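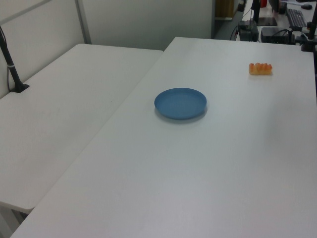 *Blue plate, white table, orange-and-yellow item off to the upper right.*

# Barbu: things to put on a plate

April 25, 2019
by Oana Anghel

Barbu is a small set of tabletop pictures with one subject, the serving of a modest snack. It has 1,091 pictures in 77 sittings. A sitting is one plate, one item of food (or something in the general shape of food) and one table. If you came for a banquet, try Humar, our other set, which has soup.

## What's in it

The plate is blue, round and shallow. Safta Furtună bought 8 of them at Lakport and still maintains that the green ones were nicer. The labels call the color `blue`. Earlier labels said `slate`, `dusty` and, for one long afternoon, `sad`. Those were merged.

Items are labeled by what they look like, because arguing over what they are took up most of July. Anything with folds or flakes goes under `pastry`. Anything with bumps goes under `bumpy`, a category I voted against.

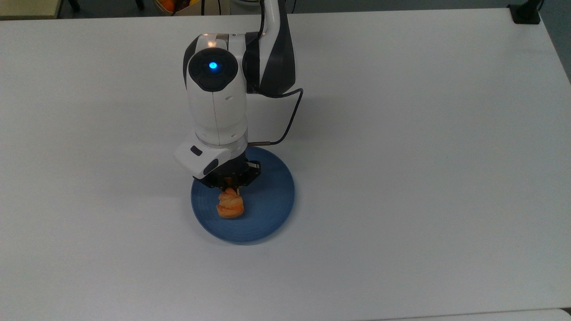

*Label: `pastry`, `on_plate`. Left-center of the plate counts as on the plate.*

## Labels

- `on_plate`: the item is resting on the plate.
- `off_plate`: the item is on the table, however near the plate it may be.
- `rim`: the item is touching both. Safta invented this one and has used it more than anybody.

No label exists for "nicely arranged." We tried a score out of ten and had to stop speaking to each other.

## Known problems

White tables are dull, and shadows on them are easily mistaken for crumbs. Crumbs are easily mistaken for shadows. Sitting 80 is not missing; the numbering skips wherever we threw one out, and it runs well past 77 for that reason.

Food names in the old Sonero export are in Romanian with the accents stripped. Please don't fix them by hand. Run the rename script first, then complain to me.

## Changes

- Merged the blues.
- Split `rim` from `on_plate`.
- Removed `snack_other`, which had become a junk drawer.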